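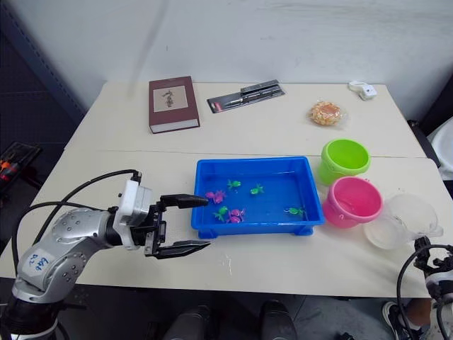 Software Engineer, Robot Perception and Control
Flambridge | Full time, on site | Posted October 15, 2022

E-mail this job | Print | 7 shares | 0 comments

Flambridge writes software for two-arm robots that work on a tabletop. Our stack is called Irnemell. It takes in the head and wrist cameras, keeps track of objects, plans for both arms and sends joint commands. We are hiring one engineer to join a team of 4.

Most of our open problems involve water and clear plastic. Small toys floating in a tub drift when a finger gets near them, and glare on the surface confuses the pose estimates. A plan made from one camera view can be stale by the time the gripper closes. 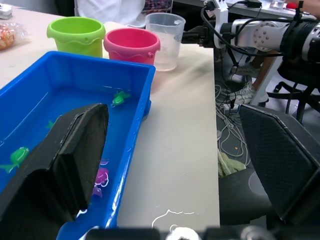

Menzies, Flambridge

What you will do:
- Maintain the object tracker and its tests
- Merge head and wrist views when a gripper finger hides part of the tub
- Shorten replanning time, now 800 ms, when a target moves
- Improve Flostau, our in-house tool for replaying and labeling logs
- Spend a day or two a week at the robot

What we ask for:
- Good C++ and Python
- Work on a camera-based system that ran on real hardware
- Working knowledge of calibration and coordinate transforms
- Clear written English

Experience with collision checking for two arms is useful. A degree is optional. Travel is rare.

To apply, send a resume and a short note on a bug you tracked down. Code samples are welcome. The first interview is a 75-minute call, followed by a visit to the lab. We plan to make an offer in December.

Contact | Copyright 2022 Flambridge | Back to top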